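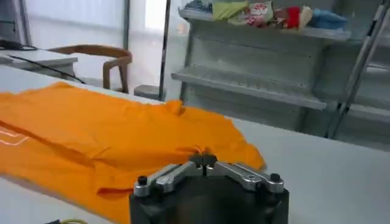 I have a laundry problem, and it's the folding. Washing is fine, drying is fine, I'll even match socks if something good is on TV. But a basket of T-shirts can sit in my hallway until we've all just started getting dressed out of it. So when people ask me why I care so much about robots, that's my answer! I want one that folds.

My friend Nikau Ashby (we used to share an apartment in Wanham, and he's no better at it than I am) thinks we'll have one within 2 years. I love his optimism. I'm not there yet.

A T-shirt is a terrible thing to hand to a machine. A box is the same box however you pick it up, but grab a shirt by the hem and half of it slides off somewhere else, the sleeve goes under, and now it's a new shape. You and I fix that without thinking, with a little tug or a shake. A robot with two hard fingertips has to get hold of a bit of cloth thin enough to pinch, keep hold of it, and then work out where the rest of the shirt went. 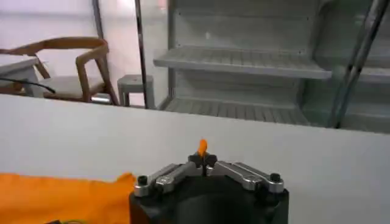 And that's one shirt on a nice clear table. My basket has leggings in it, and a fitted sheet (don't get me started), and a sweater with one arm inside out. Shops and factories have it a bit easier, I think, with the same item coming along over and over at the same height. I can see a machine bagging shirts in a stockroom long before one is standing in my hallway.

Nikau and I went back and forth on this in April and ended up with a bet. If I can buy a folding robot for less than $2249 by the time his lease runs out, dinner's on me. He picked the number, it's what he paid for his couch. Loser also does the other one's laundry for a month, and I've already told him about the sheet.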